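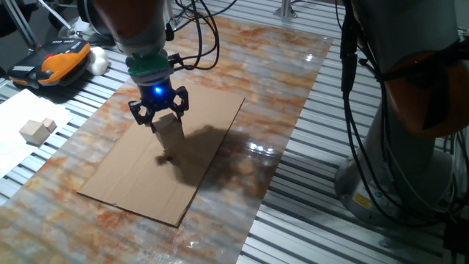
I spent most of Tuesday on the release check, the bit of code that decides when a block is resting on something and the fingers can open. It used to be a fixed height. The planner assumed the table was at one z value, added half the block, and let go there. That works until you put a sheet of cardboard down, and then the arm tries to push the block through it.

The new version comes down in two stages. The first is a normal planned move to a point above the target. The second is a slow straight descent where the controller watches the estimated force at the wrist and stops when it changes enough. I log every descent to Nutden, which is our little recorder, and Ffion Yorath wrote a viewer for it that lines up the force trace with the commanded height. Without the viewer I would still be reading columns of numbers.

I have 409 descents recorded now. In 135 of them the stop came early, with the block still in the air. Nearly all of those were at the start of the slow stage, when the arm was still settling from the faster move. I was taking the baseline reading too soon. I added a short wait and a running average, and reran the saved traces offline. The early stops mostly went away, but the real contacts are now detected a little later than I want - fine for wood on cardboard, less fine for anything that dents.

Perception has its own problem. The marble-patterned sheet is shiny, and Orozco (the block detector) likes to find blocks in the reflections. I could swap the sheet for something dull, but I'd prefer to fix the detector. For now it throws out any candidate that doesn't have a matching patch of depth behind it, and anything with fewer than 3,000 points gets a second look before the planner hears about it.

Next is the two-arm case. The planner treats the other arm as a fixed obstacle, with a margin so fat that half the table is off limits. Ffion wants to share joint states between the two planners. I want to try shrinking the margin first.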